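Skeltgate Floor Sealer, Matte

Water-based sealer for terrazzo, concrete and unglazed tile. Dries clear and leaves no gloss. One can holds 60 fluid ounces and covers almost 890 square feet in a single thin coat.
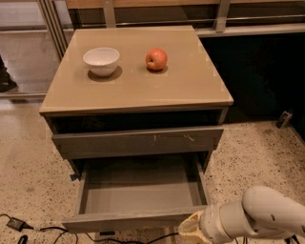
Apply with a short-nap roller and wait 4 hours between coats. Keep furniture off the floor overnight. Do not use over wax.

Also sold in a drum for contract work. Ask for Elba Godoy at the Florthorpe counter.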